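The Case Against the Perfect Avocado Sandwich

Natália Kollár teaches a lunch class in Widcombe, and she wants me to believe that a sandwich is mostly a matter of setting up. Bread on the plate first, board in the middle, lemons close by. I have made sandwiches for 17 years on whatever corner of the counter was clear, so I had my doubts. 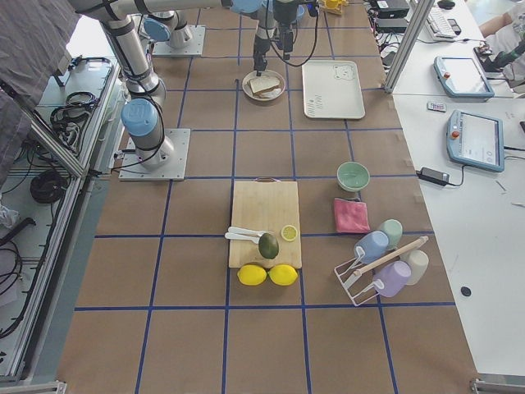 Her other rule is that lemon goes on the avocado before anything else does. Fine. I've tried it both ways at home and my kids couldn't tell.

Where she may have a point is the cups. Kollár likes them out on a rack within reach, where most of us would go digging in a cabinet - and I do lose time digging. Whether that's worth a whole class is another question. I went home, cleared off the counter, and had it covered in mail again by dinner.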